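4.2 Open-day demonstration

The sorting cell was shown to visitors at the Bunthorpe open day in April. Each session paired the physical cell with its simulated counterpart, displayed on a wall monitor and driven by the same Celleo controller. Visitors chose a target bin at a console, and the planner computed a grasp for that bin. The rack model used in simulation is given in Figure 3.

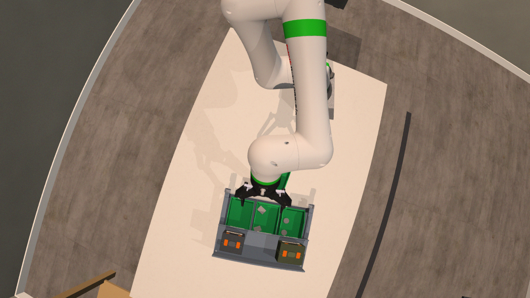
Figure 3. Simulated cell with the gripper open above the rack. Three green bins occupy the upper level and two toolboxes the lower.

Ramasamy objected during the afternoon session that a visitor's choice of bin is not a random draw, and that the log should not be pooled with the laboratory trials at Jinddale. We accept this point and report the two sets separately.

The open-day log holds 877 requests, of which 31 were cancelled at the console before planning began. A further 5 were excluded owing to incomplete timestamps. The remaining 841 are analysed in Section 4.3.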